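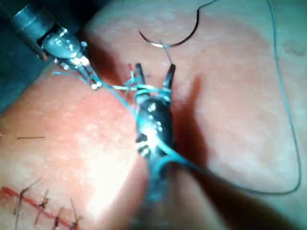

Nœud instrumental sur tissu, vue rapprochée : fil bleu enroulé autour de l'instrument central, mors ouverts, aiguille courbe posée juste au-dessus.

25 août 2023
Par Ama Acheampong

Collecter des démonstrations de suture : la procédure, version courte

Pour ceux qui rejoignent la collecte Skulton en cours de route. Kornél Antal a relu la partie synchro, le reste est de moi, donc les erreurs aussi. Objectif : 300 démonstrations propres du nœud instrumental, exploitables pour l'apprentissage par imitation. Pas 300 enregistrements. 300 propres.

Avant de commencer

Il faut :
- la console et les deux bras, calibrés le jour même
- un support de tissu bien fixé (vérifier en tirant dessus avec une pince, il ne doit pas glisser)
- du fil bleu, aiguille courbe déjà montée
- Protton lancé sur le poste d'acquisition, pas sur le portable
- la feuille de session

Le fil bleu, on y tient. Le fil sombre passe très bien pour des points déjà faits, mais pour la partie active le contraste compte énormément, le modèle perd le brin dès qu'il traverse une zone d'ombre. On a essayé les deux en juin. Séries en fil sombre mises de côté, pas supprimées.

Étape 1. Lumière et cadrage

Régler l'éclairage avant de poser les instruments, puis encore une fois après. Un tissu lisse et brillant, ça renvoie tout. Un reflet blanc en bas de l'image, toléré s'il ne touche ni les mors ni l'aiguille. S'il mange la pointe de l'aiguille : baisser l'intensité, incliner la source, recommencer.

Ombres : on les garde. Un instrument projette une ombre dans le pli, c'est la vie normale du système, il faut qu'il en voie. Ne pas chercher l'image parfaite.

Ne pas nettoyer le champ entre deux prises non plus, sauf si un débris se prend dans le fil. Petit bout de fil coupé qui traîne, points déjà faits à côté : tout ça reste. La première série était trop propre et le modèle était perdu au moindre brin parasite.

Étape 2. Synchro

Trois flux : image, positions articulaires, ouverture des mors. Décalage maximum accepté entre image et cinématique, 12 ms. Au delà, Protton affiche la session en orange. Orange = on arrête. On ne se dit pas qu'on corrigera après.

Test rapide : ouvrir et fermer les mors 2 fois d'un coup sec avant la première prise, regarder si la courbe tombe au même endroit que l'image. Le faire aussi au retour de pause.

Étape 3. Le geste

Une démonstration = un nœud. Début quand l'instrument qui tient le fil est immobile, mors fermés. Fin quand le nœud est serré et les deux instruments écartés.

Découpage :
1. saisie du brin
2. enroulement autour du second instrument
3. ouverture des mors, approche du brin court
4. saisie du brin court
5. passage des boucles
6. serrage

Le moment de l'image en haut de page, fil déjà enroulé et mors écartés en V, on l'étiquette 3. Pas 2. L'erreur la plus fréquente dans les annotations, de loin. Règle simple : dès que les mors s'ouvrent, on passe en 3, même si les boucles bougent encore un peu.

Vitesse : la vôtre. Ne pas ralentir pour faire joli. Les opérateurs qui ralentissent produisent des trajectoires hachées avec plein de micro-arrêts, et la politique apprend les micro-arrêts. Vu sur toute une série à Beltville, il a fallu refaire.

Le flou de mouvement sur le corps de l'instrument, pas grave. Sur les mors, on note « flou » dans la feuille et on garde quand même.

Étape 4. Gérer le fil long

Laisser la grande boucle d'un côté, à plat sur le tissu, dans le champ si possible. Si elle sort complètement de l'image, le modèle ne peut pas savoir d'où vient la tension. Boucle qui sort un peu en haut, ça passe.

Aiguille : la poser sur le tissu, visible, loin de la zone de serrage mais pas trop. Jamais pendue dans le vide.

Étape 5. Les ratés

On les garde ! Boucle qui glisse, mors qui se referment à côté, brin perdu. Continuer, rattraper, finir le nœud. Étiquette « reprise » à partir du moment où ça dérape. Ces séquences valent cher, sans elles le système ne sait pas se sortir d'une boucle perdue.

À jeter en revanche :
- fil cassé
- support qui a bougé
- collision entre les deux instruments (et recalibrer derrière)
- quelqu'un a touché l'éclairage en pleine prise

Étape 6. Annotation

Dans Cui, ouvrir la session, vérifier que les bornes automatiques tombent juste. Elles tombent juste pour 1 et 6, beaucoup moins pour 3 et 4. Corriger à la main, image par image. Pas plus de 200 segments par personne et par jour, après on clique n'importe ou.

Points à marquer : pointe de chaque mors, talon de l'aiguille là où le fil s'attache, premier croisement du fil sur l'instrument. Si un point est caché, cocher « masqué » et mettre la position estimée. Ne pas laisser vide, l'export plante.

Le fil lui-même : une polyligne, de l'instrument de gauche jusqu'à la sortie du champ. Pour les boucles serrées autour du poignet on ne trace que les brins qui passent devant. Deviner ce qui passe derrière, on a arrêté, chacun devinait autrement.

Étape 7. Export

Un dossier par session, initiales de l'opérateur au début du nom. Pas d'accents, pas d'espaces. Relancer la vérification complète avant l'envoi, elle est longue, la lancer avant de partir manger.

Si la vérification sort une erreur de longueur sur le flux des mors, c'est presque toujours la prise coupée trop tôt, avant que les instruments soit écartés. Regarder la dernière seconde. S'il manque l'écartement, la prise va dans « incomplet », pas à la poubelle, on s'en sert encore pour les étapes 1 à 4.

Questions sur la synchro : Kornél. Questions sur les étiquettes : moi, avec le numéro de session et l'instant précis, sinon je ne retrouve rien.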